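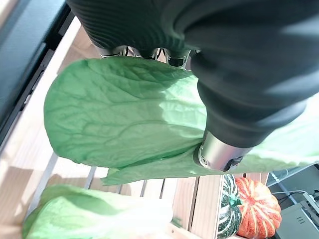

Gripper won't let go of leafy veg, logs say it has. Is the supplier having me on?

Ingrid Tillman

We pack mixed veg boxes and have had a Wekero hand on a Yeoman arm since February. Squash and small pumpkins, no trouble at all. Cabbages and anything else with big loose leaves, it picks up nicely, carries across, and then every so often doesn't release. The log says "open complete", the arm sets off for the next pick with the cabbage still in the hand, and whatever is in the way gets a clout. On Friday it swung one into the side of a crate with my colleague's arm a lot nearer than I'd like. She's fine, but I've stopped using it on leafy stuff.

Wiltach, who sold it to us, say it is "produce moisture" and want to sell us a different set of finger sleeves. I'm not convinced. If it were wet leaves I'd expect it to drop things, and dropping things is the one fault we haven't got. They also say the hand is good for 1,000 hours before anyone needs to look at it. The counter is on 297.

What I've done so far: wiped the sleeves down, restarted everything, reloaded the settings they emailed me. It then did 90 picks without a fault and Wiltach closed the ticket. It stuck on a cabbage the same afternoon.

Has anyone had this and found a cause? I'd like to know before I spend money on rubber.

Cyril Inskip

Had similar with ours. Turn the grip force down and it goes away. Mine was on the factory setting and that's far too strong for salad. Also try a different brand of gloves on the people loading, ours were leaving some sort of powder on everything.

Beverley Pryor

I wouldn't touch the force until you know what "open complete" means on your version. I used to look after three of these and I stopped believing that line fairly early on. On ours it meant the motor had been told to open and hadn't complained. It did not mean the fingers had moved. Ask Wiltach in writing whether it comes from the motor or from a sensor at the fingers. If they go quiet, you have your reply.

Then do this with the arm's power off and locked off, hand only, on a bench supply if you have one:

Close the hand on nothing, open it, and look at each finger. You want them all to start together and finish together.

Do it again with a folded tea towel between the fingers. A pumpkin is round and hard, so it falls out when the hand opens a little. Leaves fold over and sit in the gaps, and so does a tea towel.
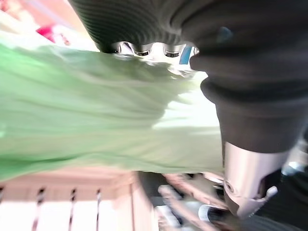

If one finger lags or stops short, pull the sleeve back and look at the joint underneath. I found a sleeve that had crept down and bunched, so the joint was fighting the sleeve every time it opened. Nothing to do with moisture. New sleeves did cure it for a while, and I suspect that's why people who sell sleeves recommend them. What kept it cured was seating them properly and checking them at the start of the day.

As for the 90 good picks, how many of those were cabbages? If they ran it mostly on squash it tells you nothing.

The part I'd worry about is the arm moving off without checking. A sticky finger is a nuisance. An arm that carries on regardless with someone beside it is a safety fault, and I'd report it as one, separately, so it doesn't get closed along with the sleeve business. Until it's sorted, keep people out of reach while it runs, on squash as well.

Trinidad Bañez

Agree with Beverley on most of it. We run Urard hands so the details differ, but I put a short wait after the open command and a weight check before the arm is allowed to leave. If the hand still weighs more than an empty one, it stops and shouts. It slows things down a bit and the boss moaned.

Cyril, with respect, turning the force down only hid it on ours. It came back as dropped cabbages a fortnight later and we still had the odd one that wouldn't let go.

Ingrid, does yours stick on the same finger each time? Mark them with tape and keep a tally.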